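Tillgate Table Notes

Readme for the desk-clearing set, meaning the round table by the brick wall. I started keeping these notes in October and they've grown, sorry! There are 11 folders, one per session, and a text file in each saying what was out on the table.
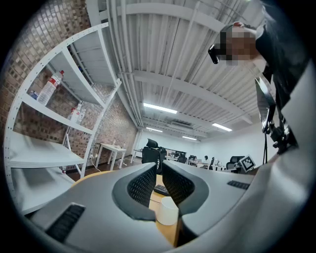 Vol. 2, p. 40

What's on the table: a keyboard, a white mug, a cable, bits of trash. I went with stuff you'd find on any desk after lunch. File names start with the item that gets moved first (mug_, cable_ and so on), and the rest is free text -- mostly mine, so expect typos.

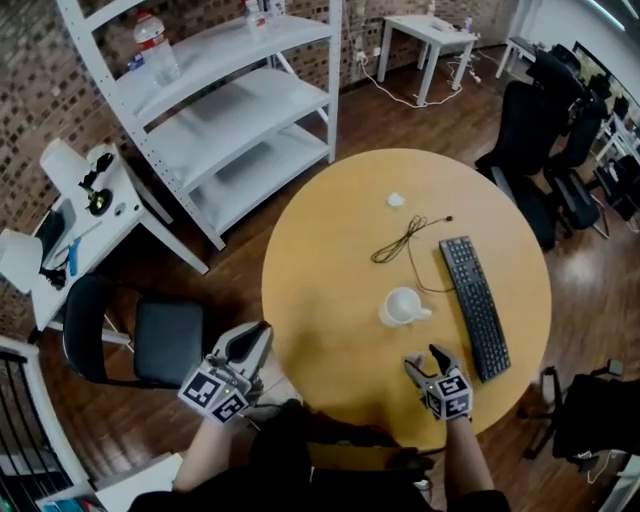 Cables are the slow part. I like a loose loop you can set down in one go, and I log it as "coiled" even when it's a sad looking coil.

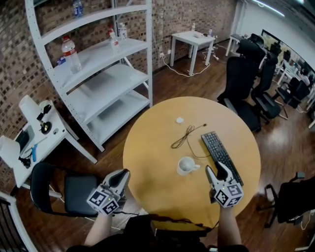 Silano wrote in to ask for "mug upright" and "mug tipped" as separate labels, and would like the old files redone too. Fair point, I'm working through them.

Trash gets its own label. Tissues and wrappers both go under it, so a crumpled clear wrapper like the one near the mug is "trash" and never "packaging" (I used both for a while, search for either).
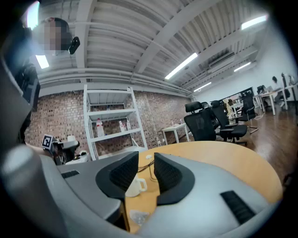 Storage comes next on my list. I want the shelves labeled by level, top down, because "shelf" alone is useless when you're looking for one bottle. The unit against the bricks has the red-capped one on a middle shelf, so that would be "shelf_mid". Still to do: the side table.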